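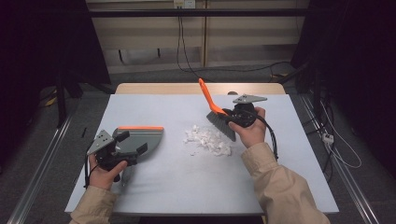
Worktable 2: paper scraps, dustpan and hand broom.

Worktable and floor check, with comments
Category: Housekeeping checks
Reading time: 2 min
Last updated: June

Room: Omoregie, ground floor
Checked by: Efe Ekpo
Comments read by: Pacita Dumlao

1. Table surface clear of waste
NO. Heap of torn white paper or tissue on the table. Sweep it into the dustpan and empty the pan before the next job starts.

2. Dustpan fit for use
YES. Grey plastic, orange rubber lip along the front. Run a thumb along the lip each month. Replace the pan if the rubber has split or lifted.

3. Hand broom fit for use
YES. Handle and bristles to be looked at together with the pan. The two are kept as a set, so please don't lend one out on its own.

4. Table edge
Pale wooden strip along the far side. Wipe it after every sweep. Fine bits get left there.
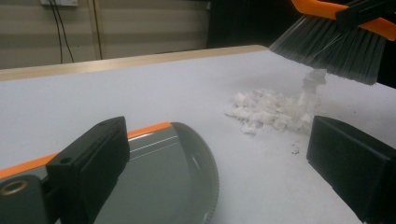 Worktable 2: grey bristles at the top of the heap, a few specks lying apart.

5. Stray bits outside the main heap
NO. A few loose specks, one of them dark. Go over the whole top once more after the heap has gone, then finish with a damp cloth.

6. Cables and sockets
COMMENT. Black cables run down from the wall outlet to the floor. White cables and a small power strip are also on the floor to the right of the table. Tie back anything in the walkway. Yuzuki Ishida has the cable ties.

7. Carpet beside the table
COMMENT. Small black stick-like item at the left. Pick up and put away. Vacuum the carpet at 17:00 if paper has been used that day.

8. Waste bag
Change when full, and always before locking up. New bags are in the Stonent cupboard, 20 to a roll. Last roll nearly finished, Funmilayo to reorder.

Result: items 1 and 5 open, 6 and 7 to be tidied. Recheck at next round.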